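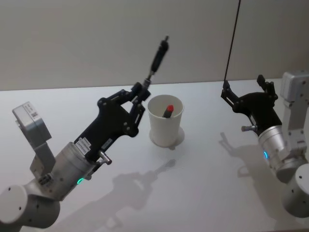
Tovis Beverage Survey, Release 4

Contents
The file holds 600 diary records on daily drinks: water, coffee, tea, juice, soda and plant-based milks. Each row covers one person for one day.

Collection
Adults in the Willems area completed paper diaries in July. Amounts were entered in cups and converted to milliliters.

Known issues
In 143 records the sugar field is blank. Blank does not mean zero. Herbal tea was coded as tea before Release 3 and has its own code now.

Use
The data may be used for teaching and nutrition research. They are not suitable for medical advice or for estimates of individual health risk.

Maintainer
Kadri Bite, Taltell. Corrections are accepted in writing and listed in the change log.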